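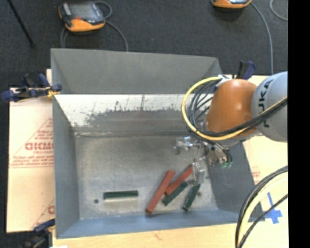

Griffplanung mit gelernter Erfolgsschätzung: das Verfahren "Urier" im Test

Von Chrysanthi Vasilakis, 25. April 2020

Das Greifen einzelner Teile aus einem Behälter gilt in vielen Vorträgen als erledigt. Wer es mit länglichen Teilen versucht, die dicht beieinander liegen, kommt meist zu einem anderen Ergebnis. Danylo Panasiuk und Subira Kirui haben im Oktober unter dem Namen Urier ein Verfahren veröffentlicht, das genau diesen Fall behandelt. Der Code liegt offen, die trainierten Gewichte ebenfalls. Ich habe beides in unserem Labor in Noltley nachgestellt und vier Wochen damit gearbeitet.

Die Methode

Urier schätzt für eine Menge möglicher Griffe die Erfolgswahrscheinlichkeit und führt den besten aus. Neu ist daran wenig. Der Unterschied zu älteren Arbeiten liegt in der zweiten Schätzung: Das Netz sagt zusätzlich voraus, wie stark sich die Nachbarteile beim Schließen der Finger verschieben. Griffe mit großer erwarteter Verschiebung werden abgewertet. Liegt ein Block schräg neben einem zweiten, setzt das Verfahren die Finger deshalb oft am freien Ende an und nimmt einen schlechteren Schwerpunkt in Kauf.

Trainiert wurde laut Aufsatz mit 1.258 realen Griffversuchen, der Rest stammt aus der Simulation. Das ist wenig, und es ist der Hauptgrund, weshalb ich mir die Arbeit genauer angesehen habe.

Aufbau

Wir haben einen KUKA-Arm mit Fingergreifer und eine graue Metallwanne mit schrägen Wänden verwendet, in der rote und grüne längliche Blöcke liegen. Die Wanne ist mit Klemmen fixiert. Das sollte man ernst nehmen, denn schon ein kleiner Versatz nach der Kalibrierung verfälscht die Ergebnisse. Die Anleitung erwähnt es nur in einer Fußnote.

Die Installation dauerte einen Tag. Zwei Abhängigkeiten waren falsch angegeben, Kirui hat auf meine Meldung hin beide korrigiert. Die Kalibrierung ist gut beschrieben. Schlechter steht es um die Konfigurationsdatei: Parameter für Greiferöffnung und Sicherheitsabstand stehen an drei verschiedenen Stellen, und bei Widerspruch gewinnt stillschweigend die letzte.

Ergebnisse

In 334 Versuchen mit den mitgelieferten Gewichten lag die Erfolgsquote etwas unter dem Wert aus dem Aufsatz, aber in derselben Größenordnung. Bei frei liegenden Blöcken gab es kaum Fehlgriffe. Bei Blöcken, die sich berühren oder fast parallel nebeneinander liegen, war Urier deutlich besser als unser bisheriger Planer Pollock. Der schiebt in solchen Lagen regelmäßig den Nachbarn mit und klemmt dann beide ein.

Schwach bleibt das Verfahren an den Wänden. Die schrägen Flächen kommen in den Trainingsdaten offenbar kaum vor. Liegt ein Teil mit einem Ende nahe am Übergang vom Boden zur Wand, schlägt Urier Griffe vor, die der Kollisionsprüfer anschließend verwirft. Im ungünstigen Fall wiederholt sich das bis zum Zeitlimit. Trudy Halliday hat in Dralham mit einer flacheren Wanne dasselbe beobachtet.

Ein weiteres Problem sind Reflexionen. Auf blankem Metallboden liefert unsere Tiefenkamera Lücken, und Urier behandelt fehlende Tiefenwerte als freien Raum. Ich halte das für einen Entwurfsfehler. Mit einem einfachen Filter vor der Eingabe ging die Zahl der Fehlgriffe spürbar zurück - der Filter gehört meiner Ansicht nach ins Paket.

Nachtraining

Mit 50 eigenen Griffen in Wandnähe habe ich das Netz nachtrainiert. Die verworfenen Vorschläge wurden seltener, verschwanden aber nicht. An den übrigen Lagen änderte sich nichts Messbares. Das Skript dafür läuft ohne Eingriffe durch, allerdings überschreibt es die alten Gewichte ohne Rückfrage. Vorher kopieren.

Bewertung

Die zentrale Aussage des Aufsatzes lässt sich nachvollziehen: Die Schätzung der Verschiebung hilft bei dicht liegenden Teilen. Wer die zweite Ausgabe abschaltet, sieht den Unterschied sofort. Nicht bestätigen kann ich die Behauptung, das Verfahren sei auf beliebige Behälter übertragbar. Geprüft wurde sie im Aufsatz nur an Kisten mit senkrechten Wänden.

Für Forschungsgruppen mit eigenem Arm und etwas Geduld ist Urier eine brauchbare Grundlage. Für eine Anlage im Schichtbetrieb würde ich es in dieser Fassung nicht einsetzen.

Note: 4 von 5 Punkten. Getestet wurde die erste öffentliche Version.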